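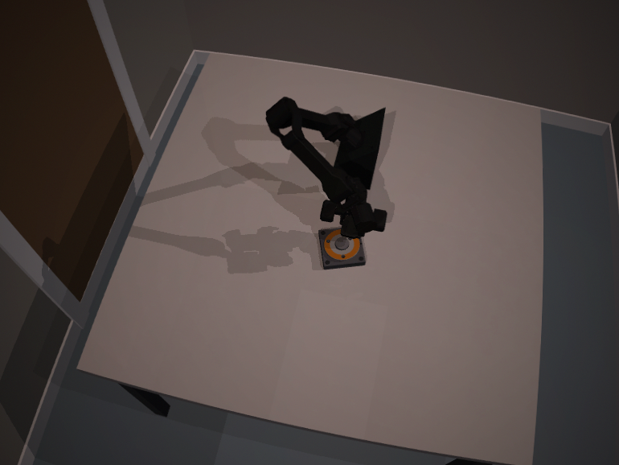
When interest rates go up, how much of the rise reaches an ordinary savings account?

Usually less than the full amount, and a good while after it reaches a loan or a mortgage. Old accounts that are no longer sold to new customers tend to get the least of all.

Posted 2/21/23

I have been meaning to write this up since December, when I finally went through the folder where I keep the bank letters. Most of them I had opened, read the first line of and put away. One was from Pomarton, a small building society where I opened an easy access account years ago, and it said that the rate on my account was changing. I had assumed it would be a decent increase. Rates had been in the news for months by then and everyone I knew with a mortgage was complaining.

The new rate was 0.4 per cent.

I had £2059 in there. At 0.4 per cent that earns a little over £8 in a year. On the same day Pomarton was offering new customers an easy access account at 2 per cent, with the same rules about taking money out and the same minimum balance. At 2 per cent the same money would earn just over £41. So I was giving up £33 a year by doing nothing. That isn't going to change anyone's life, but it is a week of bread, milk and vegetables in our house, and I would notice if I dropped it in the street.

I rang them and asked whether they could simply move me on to the better rate. The woman on the phone was polite and said no, it was a different product, but I could open the new one online and transfer the balance myself. It took less time than the call did.

The reason for the gap is fairly simple once you look at it from the other side. A bank or building society takes in deposits and lends the money out. What it keeps is the difference between what it pays savers and what it charges borrowers. When the central bank raises its rate, any loan that tracks that rate goes up more or less straight away, because the contract says so. There is usually nothing in a savings contract of that sort. The rate is described as variable, and it varies when the bank decides it should.

What pushes it to decide is people leaving. If a bank needs deposits and savers are walking off to somewhere that pays more, it has to raise what it offers. It would much prefer to raise it only for the people who are looking, though, so it brings out a new account with a new name and leaves the old ones where they are. The people in the old accounts are mostly not looking. I was one of them.

There are times when banks don't need deposits much at all. If they are already holding more of our money than they can sensibly lend, they have little cause to compete for it, and savings rates can sit still through several rises in a row. Smaller lenders are often in a different position, which is why the better rates tend to be at places you haven't heard of. I would always check that a firm is covered by the deposit protection scheme before sending it anything, and check what the limit is too.

I talked about all this with Lilibeth Talavera, who I used to share an office with and who has a better head for figures than I have. She made a point I hadn't thought about, which is that I was comparing the wrong two numbers. I was pleased with 2 per cent against 0.4. She asked me what prices had done over the year. They had gone up by a great deal more than 2 per cent, so in terms of what the money would buy I was going backwards in both accounts, only more slowly in the new one.

She is right, and I don't have a good answer to it. The money is there for when the washing machine goes or the car fails its MOT. I need to be able to get at it the same day, and there isn't anything I know of that lets me do that and also keeps up with prices. Shares might over a long stretch, but they might be down on the morning I need the washing machine. I have come round to thinking of the loss as what it costs to have the cash ready. I would still like that cost to be as small as I can get it.

Borrowing is where the rise shows up fastest, as I said, but that depends on what you signed. Renato Abella from the allotments bought a van on a fixed loan before any of this started. He pays £173 a month and he will go on paying £173 a month until it is finished, whatever the central bank does. His brother-in-law has a loan on a variable rate and has had three letters. Neither of them was being clever or careless when they chose. Renato took the fixed one because that was what the dealer had on the desk.

For somebody with a fixed loan from the cheap years and some savings, there is a question about whether to use the savings to clear the loan. The old advice was nearly always to pay off debt first, and with a credit card that is still plainly true. With a low fixed rate it is less clear. If the loan costs 3 per cent and a one year savings account pays 4, you are slightly ahead by leaving the loan alone, before tax. There may be a charge for paying early as well. Renato did the sums and left it.

I also looked at fixed-term accounts, where you agree to leave the money for a year or two and get a higher rate for it. I've put a small amount into a one year account with Oltorlow. I didn't go for longer. The two year rate was barely better, and I took that to mean the bank did not expect rates to stay up for ever, though I may be reading too much into it. Some people split their savings and fix a bit every few months so that something is always coming due. With the sums I have that seemed like a lot of passwords for a few pounds.

One thing to watch with these is what happens at the end. The letter comes a couple of weeks before the term is up, and if you do nothing the money may be rolled into another fixed term or dropped into an easy access account at a poor rate. That is how I ended up with the Pomarton account in the state it was in. I had moved some of it there from a bond that matured and then not thought about it again.

I had five accounts when I started, including one with £12 in it that I'd opened for a free rail card. I have three now. I closed the rail card one in the Clivholm branch, in person, and was asked twice if I was sure.

What I do now is not complicated. I have written the rate on the front of each folder in pencil, with the month I last checked it. When there is a rate announcement on the news I wait three or four weeks, because the savings accounts take that long to shift if they are going to shift at all, and then I look up what each place is paying new customers. If my rate is the same as theirs I leave it. If it's lower I move. I don't chase the very top of the table, as the top one is often only there for a few days, or has a bonus that drops off after twelve months. If there is a bonus I write down the date it ends.

It is also worth looking at whether the interest is paid monthly or once a year. The two are quoted slightly differently, and the AER is the figure to compare. I was caught out by this in January and thought one account was worse than another when they were the same.

Tax didn't come into it for me, as what I earn in interest is well under the allowance. It may do for people with larger amounts, now that the rates are not next to nothing, and I would guess a few will be surprised by it next year.

My next job is my mother's passbook account, which she has had since before I was married. The rate isn't printed anywhere in the book. I have written to ask them what it is and I'm waiting for the reply.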